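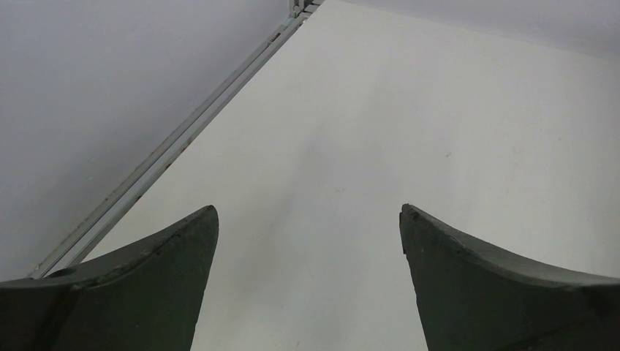 Broscombe Community Health Forum
Topic: Overnight pediatric cover after April

Posted by eastside_parent, July 14, 2019
The hospital board has confirmed that overnight pediatric cover at Broscombe will not return this year. Children who need a bed after 8 p.m. will continue to be transferred to Munro, 34 miles away. I would ask members to state whether they have used the transfer service since the change in April, and whether the discharge letter reached their family doctor. Ours did not arrive for two weeks.

Posted by bamach_road
We were transferred in May with a suspected appendicitis. The ambulance crew and the staff at Munro were courteous throughout. I do not share the view that the service is unsafe. The ward at Broscombe had one doctor on duty at night, and that doctor was often called to the emergency room.

Posted by eastside_parent
I did not describe the service as unsafe. My concern is the delay. The board's own paper records 848 overnight pediatric visits last year, and it gives no figure for the time families waited before a transfer was approved.

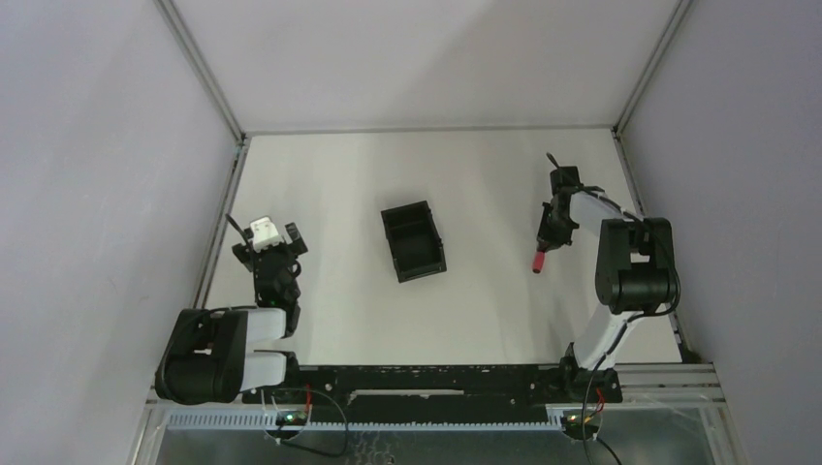 Posted by nightshift_rn
The waiting time is recorded on every transfer form – it has simply not been published. A written request to the records office should produce it. Please ask for the median as well as the longest wait.

Posted by bamach_road
I would support that request. I would not support the petition in its present form. It has 559 signatures, but it asks for the old ward to be reopened without saying how it would be staffed.

Posted by millpond77
The petition asks for a review first. Kindly read the second paragraph. Our clinic on Bamach Road has more than 3731 registered patients, and many of them have young children and no car.
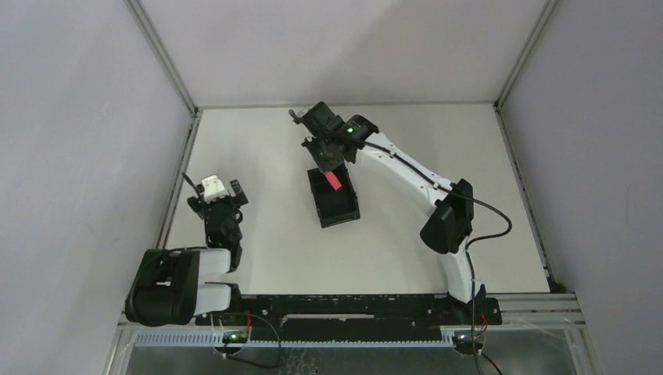 Related topic: Getting home from Munro

Posted by millpond77
Parents discharged before 6 a.m. should ask the ward desk for a travel voucher. The first bus does not leave until 6:40.

Posted by nightshift_rn
Vouchers must be requested before the discharge papers are signed. The desk cannot issue them afterward.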